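5.3 Slip during lifts of film bags

The most common fault in the Jultton trials was slow slip of thin plastic bags between the jaw pads. It did not show up in the early bench tests at Stollton, where the objects were mainly boxes and cups. It appeared once snack and produce bags were added to the object set, and it accounts for most of the failed lifts reported in Section 5.1.

The fault has the same course each time. The jaws close on the bag near its top fold, the film wrinkles, and the width reading settles. The controller takes the settled width as a sign of a firm grasp and starts the lift. The film then creeps through the pads while the reading stays nearly constant, so the slip check described in Section 3.4 does not fire. In the worst cases the bag fell after the arm had started its sideways move, and one bag landed outside the marked work area. We treat that as a safety matter, as an operator may reach in to pick up a dropped object while the arm is still moving. After that drop we added a hold of 4 seconds at the top of the lift and lowered the transfer speed to 65 percent of its earlier value.

We looked at two possible causes. The first was low closing force. Raising the force reduced the slip on empty bags but crushed the contents of full ones, and it had little effect on bags with a glossy finish. The second was play in the finger joints. The brass bushings in the links had worn on one of the Hornivska units, and the pads on that unit no longer met flat. Under load they touched first at the lower edge, which left the upper part of the pad doing almost no work. Replacing the bushings brought the failure rate on that unit back in line with the others, but did not remove the fault.

The hand-held version of the gripper has the same finger layout, and a person using it will often correct a poor grasp without noticing. Demonstrations made with it (Figure 4) therefore contain few examples of slip, and a policy trained on them has little to learn from when a bag starts to move. We now ask operators to keep failed grasps in the record and to mark the time of release. The Bisgaard recordings were made before this change and are left out of the slip analysis in the next section.

Figure 4. Bag held upright between the jaw pads of the hand-held gripper.

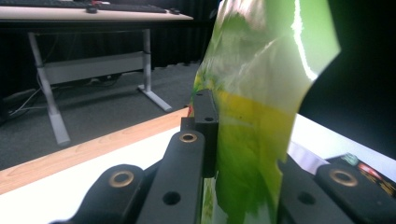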